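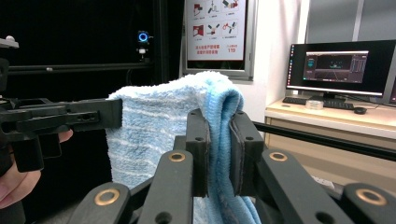
Sirimik is seeking 40 adult participants for a study of everyday towel handling: how people pick up, fold, straighten and put away the small cloths they use in their kitchens. Sessions will be held in August at the Forsberg building, second floor. The study is led by Pierina Villa, to whom all applications should be addressed.

Participants work at a table with a light blue towel and a black wire dish rack. No special skill is required. Applicants who fold towels badly, or who never fold them at home, are as welcome as those with a settled method.

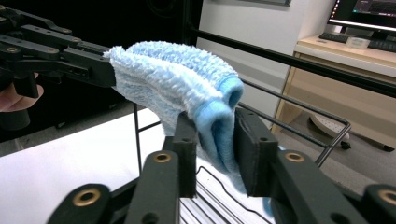 **THE TASKS**

Each participant attends one session, beginning at 9:30 a.m. or 1:30 p.m. A session consists of 22 short tasks with rest periods between them. The tasks include:

- folding a towel in half and in thirds
- straightening a crumpled towel
- turning a towel over without laying it flat
- hanging a towel on the rack and taking it down again
- clearing the table for the next task

Participants may stand or sit. Instructions are read aloud before each task and may be repeated on request. There is no penalty for a dropped towel or an unfinished fold; the session leader will note it and move on.
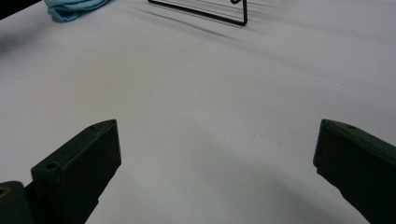
*White tabletop with part of a black wire object near the top.*

The complete collection is planned at 2,972 task records, including those gathered in the earlier Cimero round. Persons who took part in that round may not apply again – their results are already included in the total.

**Who may apply**

Applicants must be 18 or older, able to use both hands comfortably, and able to follow spoken instructions in English. Left-handed applicants are particularly encouraged. Employees of Sirimik and members of their households are not eligible.

Please wear close-fitting sleeves and remove rings and bracelets before the session. Lockers are available next to the reception desk. 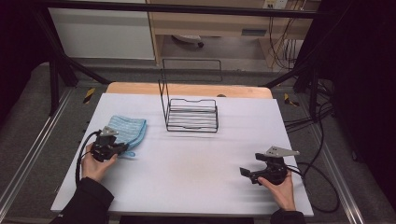 ## Payment and Application

The participant fund for this study is $4,000, divided equally among the 40 participants. Payment is made by check at the end of the session. A participant who withdraws partway through will receive the full amount.

To apply, complete the short form on the Emeo registration page, or request a paper copy at reception. The form asks for your age, your preferred hand and the session time you prefer. Selected applicants will receive a confirmation letter with a consent form, which should be read in advance and brought unsigned to the session.

Questions about access to the building, parking or the consent form may be directed to Pierina Villa through the Sirimik front office. Applications will be accepted until all places are filled.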